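The Shared Table: How Small Workplaces Are Rethinking the Midday Meal

July 25, 2023

For many years the staff lunchroom was treated as leftover space. It was placed where no office would fit, given a sink and a secondhand refrigerator, and seldom mentioned again until the lease came up for renewal. A number of smaller employers are now giving the room a good deal more attention.

The town of Orkska offers a useful case. Its largest private employer, the printing firm Coetzee, moved into a former grain office in February and set aside the best-lit room on the ground floor for meals. The decision was not universally welcomed. Several departments had asked for the space, and the sales office in particular had hoped for a meeting room with windows. Management held to its plan, and the meeting room was placed upstairs.

The new lunchroom seats 19 people at two long tables. Staff may eat at any time between eleven and two, and telephones are discouraged - though not forbidden - while others are eating. The firm does not provide food. It provides dishes, a stove, a dishwasher and the time to use them.

The question of dishes proved more difficult than expected. Under the former arrangement employees brought their own, and the cupboards gradually filled with mugs that belonged to people who had long since left. Coetzee chose to replace everything with plain, matching pieces. Each household shop in the district was invited to quote, and the order went to Findow, a family business on the market square. The full cost, including shelving, came to $2,293.

Stackable bowls were preferred over plates. They suit soup, salad and reheated leftovers equally well, and they take up little room on an open shelf. Cups were chosen without handles for the same reason. Some employees still keep a favorite mug in a desk drawer, and the firm has sensibly made no rule against it.

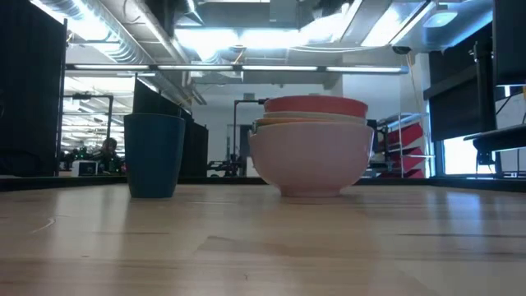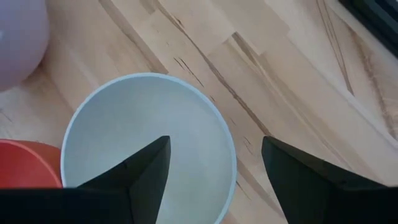
Washing up remains the most common source of complaint in shared kitchens, and Coetzee has tried two systems. The first was a weekly rota posted beside the door, which was ignored during busy periods. The second asks each person to load the dishwasher before leaving the room, and the last to eat starts the machine. It has been more successful, although the receptionists report that they are the last to eat more often than seems fair.

Other employers have taken notice. The Mekodden housing office, across the river, plans to combine its two small kitchens into one room next year. Its staff have asked for round tables and a door that closes. The office has agreed to the door, and the matter of the tables will be settled once the floor has been measured.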